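Couch Night Without the Crumbs: Tips for the Weekly Episode

Our household takes its television seriously, by which I mean we still watch one episode a week, sitting down, like people in 1994. The show at the moment is Laltine, a space saga with a great many cloaks. Over several seasons I've worked out how to get through an hour of it without wrecking the lounge room.

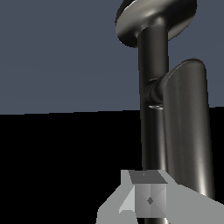
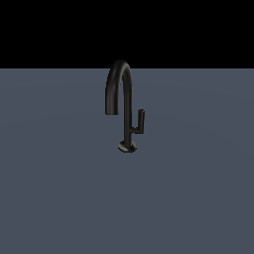

Do the dishes before the opening credits. You will not do them after. You'll be busy arguing over whether the Admiral is dead, and the cheese will have set like grout. If a pan is past saving tonight, fill it with hot water and a spoonful of bicarb and leave it for the morning.

Make the popcorn in a big lidded pot, with enough oil to coat the bottom and three test kernels. When they pop, tip in the rest, take the pot off the heat for half a minute, then put it back. You get far fewer duds this way. Salt it while it's hot, and use fine salt, as the flaky stuff slides straight to the bottom and waits for the last person.

Serve it in small bowls. One large bowl sounds friendly until the first jump scare. Ours went over during the Madia ambush and I was still finding bits in August.

Butter on the couch: blot it, don't rub. Cover the spot with cornflour, leave it until the episode finishes, then vacuum. A dab of dishwashing liquid in warm water will usually shift what's left, but try it on the back of a cushion first. For red cordial, use cold water and plenty of patience.

Wipe the screen with a dry microfibre cloth, with the telly off and cooled down. Never spray anything straight on it. I spent most of the Kirer trial believing the judge had a mysterious scar – it was a smear of hummus.

Lamps go behind the set or off to the side. Sci-fi is now filmed almost entirely in the dark, and a bulb over your shoulder will turn the big space battle into a lovely portrait of your own couch.

Remotes live in one container. We have 4 of them and only two do anything, but I'm not brave enough to find out what happens if I throw the others away. Pop the batteries out of any you won't use for a while, as old ones leak.

Phones stay in the kitchen. Somebody's cousin has always seen the episode already and will text you the ending, in capitals, six minutes in.

Next week is the finale, and it runs for two hours. I'm making double popcorn and putting a sheet over the couch.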